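Fluvalitz handling project: progress report for September

Hello again, and thank you for letting me send this one a bit late. I wanted to get the open day in, and it would have been silly to post a report the week before the thing you've been asking me about since spring. So most of what follows is about that, with the money and the timetable tucked in after it.

First, where we had got to before the doors opened. The arm has been living in its corner at Rornlow since the summer and is bolted down properly now, on the heavier base you agreed to pay for (worth every penny, the wobble has gone). We have 292 recorded runs of picking up and moving crockery, all done by a person steering the arm by hand, and those are what the software learns from. I had hoped for more by this point. We lost the best part of a fortnight to a cable that kept working itself loose, and I'd sooner have fewer clean runs than a pile we can't use.

The open day was on a Tuesday, from ten until four. Ikavstead lent us the big downstairs room next to the workshop for tea and chairs, and we took people through to the arm in small groups. We had set out 32 places for the day and filled all of them, with a short waiting list. Most visitors came from the two care homes and the college, and a party of three came over from Van der Linden, who make the trolleys and may want to talk to us about kitchens next year. More on them below.

We ran it in two halves. In the morning the arm worked on its own and in the afternoon visitors could have a go at steering it. I'm so glad we did it that way round! People watched for ten minutes, decided it looked easy, and then came back after lunch and found out how hard it is to close a gripper on a curved rim when your hands are a metre away from it. One lady from the care homes picked it up faster than any of us did. She put it down to years of icing cakes. I have asked if she'd like to come back and do some recording, and she said she'd think about it.

Now the results, as they stand. In the morning we did 20 tries at the bowl task, where the arm has to lift one bowl from a mixed group and put it down in a clear space. It managed 14. Of the six that went wrong, four were slips at the rim and two were cases where it went for the gap between two bowls and stopped. It broke nothing all day, which I mention only because I was asked about it by nearly every group. The gripper pads are doing their job, though they pick up dust and want wiping more often than I'd planned for.

Patterned crockery is still the hard part. We chose it on purpose — the homes told us at the start that residents like to keep their own bowls and cups, and hardly anyone's match — but busy patterns and shiny glaze together do confuse the wrist camera. A plain bowl on a plain table it can find nearly every time. Put a strong highlight across a flowery one and it sometimes takes the shine for an edge. We tried turning off the lamp over the table after lunch and it did seem to help, but that was a handful of tries with visitors leaning in, so please don't hold me to it. I'm going to test it properly with the blinds down.

What people said. The care staff liked that it was slow. They were less keen on the noise, which I have stopped hearing and they certainly hadn't. Two of them asked whether it could manage a bowl with food in it, and I told them no, and that it isn't in this year's plan. The college group wanted to know about the software and kept me talking until well past four. The Van der Linden people were mostly interested in the base and how we'd fixed it, and they have asked for the drawings. I'd like your say-so before I send those, so could you let me know?

On the money, we are close to where we should be. The open day cost a little under what I'd set aside, thanks to Ikavstead not charging us for the room. I'd like to move the £100 left over into spare gripper pads, and I've put that on the form as a request. The cable repair came out of the maintenance line and there's still enough in there to see us through the winter, as long as nothing large goes.

Between now and the next report I plan to finish the lighting tests, record more runs with the smaller bowls, and get a second person trained on the steering so that it doesn't all stop when I'm on leave. I've also promised the homes a visit with a short film of the arm at work, for the residents who couldn't get to Rornlow. If anyone from your side would like to come along to that, do say — there'll be cake, and I can pick people up from the station.

The full list of runs is in the shared folder, together with the sign-in sheets and the comments cards from the day.

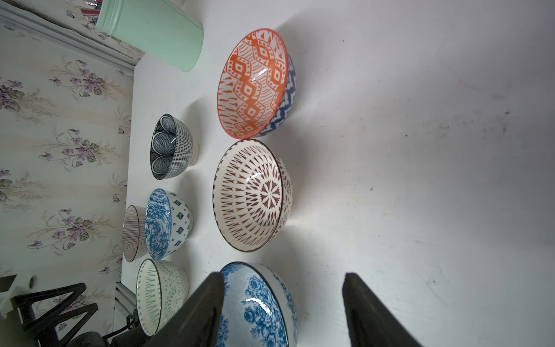
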